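Dishroom and shelf help wanted – Bollar Supper Hall, Falthorpe

Posted 18 Oct 2023

Need 6 people, start of November, evenings. Washing up, racking, drying, putting away. Mixed plates, nothing matches, that's how we like it. 300 covers on a big night, usually a lot less.

What you'd be doing:
Scrape, rinse, wash, rack
Plates upright in the wire racks, one to a slot, trivets and mats too if they fit
Flat stack for the oblong dishes, they dont stand well
Dry by hand, patterned ones first
Back on the shelf by size, heavy at the bottom

No experience needed. Closed shoes, sleeves you can roll up. We have aprons and gloves (tell us if you can't do latex). Some lifting – full tubs are heavy, two people per tub please.

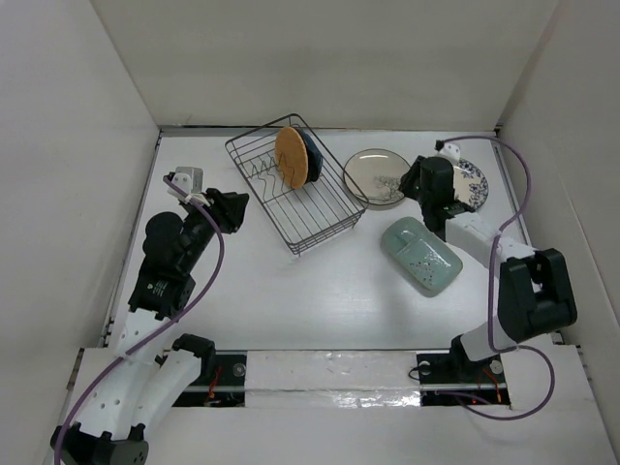
Wálter Zapata wrote in to ask why we bother with the wire racks when a towel on the counter did fine last year, and says the blue and white plates chip worse standing up than lying down. Fair. We'll try the towels again for the oldest ones. Racks stay for the rest, counter space is just too tight on a full night.

Shifts are 5:30 till done, mostly 9 or a bit after. Meal included, eat before or after, up to you. Paid weekly. Kitchen budget for replacements this season is $1,770 so breakages happen, just tell somebody and sweep up right away.

To apply – short note to Sulastri Ismail at the hall office, or drop in before service. Say wich evenings you can do and a phone number. No resume. Under 18 needs a parent's signature, forms at the desk.

Trial shift is paid, same rate. Leonie Wiegand does the rota, ask her about swaps.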